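Pongsak Noiphan drove the last bus out of Beltmont for 18 years, and on the final run he had two passengers. One was a woman with a sack of seed potatoes. The other was a boy who got on at the feed store and asked if the bus went as far as Plurkport.

"It goes to Tan," Pongsak said. "You can walk from there."

"How far is it?"

"Far."

The boy sat behind him anyway. It had rained since noon and the road past the quarry was soft at the edges. Pongsak kept to the middle. The woman got off at the Ornier turn without saying good night, and he waited with the headlights on until she reached her gate.

"Who are you seeing in Plurkport?" he asked.

"My father. He doesn't know I'm coming."

Pongsak thought about that for a mile. In March the company would sell the bus, and he had already turned in his spare key. At Tan he was supposed to park behind the depot, sign the sheet and go home. His house was 2 streets over. His wife would have left the porch light on.

He slowed down at the depot. Then he drove past it.

"Wasn't that the stop?" the boy said.

"That was it."

The road to Plurkport ran along the water, and he had not driven it since he was young. He had forgotten the bridge — it was narrower than the bus seemed to be. He took it at a walking pace with his window down, listening to the rail.

The father's house was the last one before the harbor. A man of 70 or so opened the door, looked at the boy, then looked at the bus standing in his lane with its lights on.

"You'd both better come in," he said.

The kitchen was warm and smelled of onions. The boy stood by the door with his coat still buttoned. His father pushed a bamboo cutting board to one side, reached over to the wooden mug tree and set a dark mug down in front of Pongsak before he said a word to his son. Pongsak drank his coffee quickly and went out to sit in the bus.
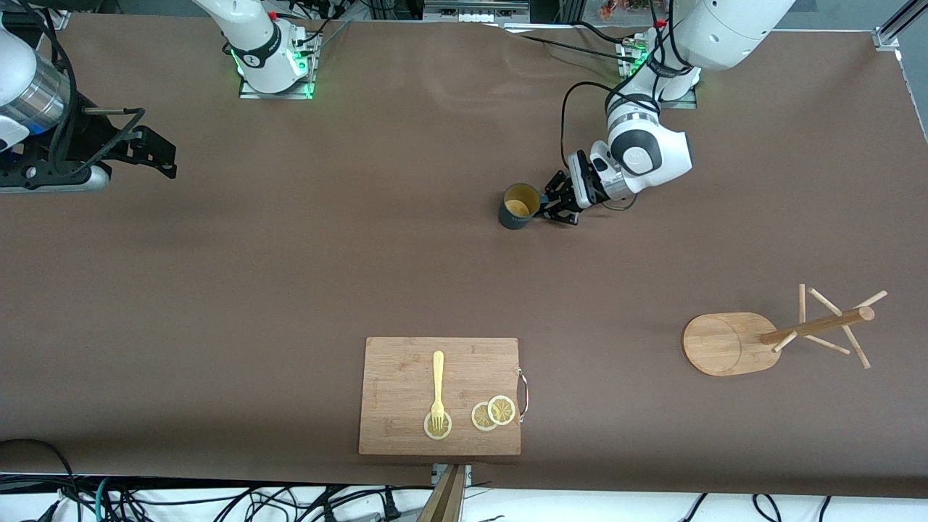 Contact | Copyright 2020 | Back to top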